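Fundix - Site de Flanau
Offre d'emploi : technicien ou technicienne de salle d'essai, froid et boissons
Publiée le 21/12/2024

Le service Essais d'usage de Fundix recrute pour son site de Flanau une personne chargée de la préparation et du suivi des essais de conservation des boissons en bouteille plastique. Les essais portent sur les réfrigérateurs domestiques à compartiment congélateur et sur les boissons conditionnées en petit format (thés, jus, eaux aromatisées).

Missions
Préparer la table de dépose et les bouteilles selon le plan d'essai.
Charger et décharger les réfrigérateurs, y compris les tiroirs du congélateur.
Relever les températures aux points prévus et saisir les valeurs dans la base Werkodska.
Contrôler l'état des bouchons à vis et le niveau de remplissage avant et après chaque cycle.
Dégivrer les compartiments, nettoyer les tiroirs et les plans de travail entre deux séries.
Signaler tout écart au plan d'essai - porte mal fermée, tiroir non repoussé, étiquette manquante - dans le cahier de salle.

Une série comprend 54 bouteilles et dure 2 jours. La charge peut monter à 200 bouteilles par semaine en août, période des essais à température ambiante élevée.

Profil
Bac pro, BTS ou expérience équivalente en froid, agroalimentaire ou métrologie. Première expérience en laboratoire ou en atelier souhaitée. Lecture de notices techniques en anglais. Maîtrise d'un tableur. La connaissance du protocole Hirano est appréciée ; une formation interne est prévue pour les personnes qui ne l'ont pas pratiqué.

Conditions
Contrat à durée indéterminée, temps plein (100 %), période d'essai de 2 mois. Poste en journée, du lundi au vendredi. Station debout fréquente, port de caisses, passages répétés entre zone froide et zone tempérée. Chaussures de sécurité et gants fournis. Rémunération selon grille interne et expérience.

Candidature
CV et lettre d'une page à adresser à Houda Lahlou, service du personnel, Fundix, Flanau. Préciser la date de disponibilité et les habilitations en cours de validité. Les questions relatives au contenu du poste sont à transmettre à Mio Aoki, responsable des essais. Entretien sur site, suivi d'une mise en situation en salle. 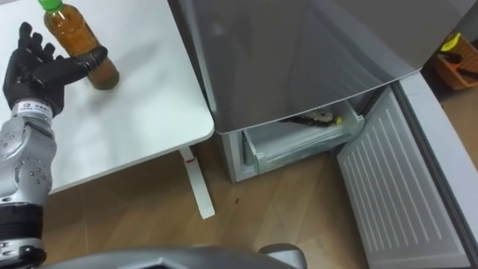

Table de dépose, bouteille à bouchon vert et réfrigérateur, tiroir du congélateur légèrement avancé.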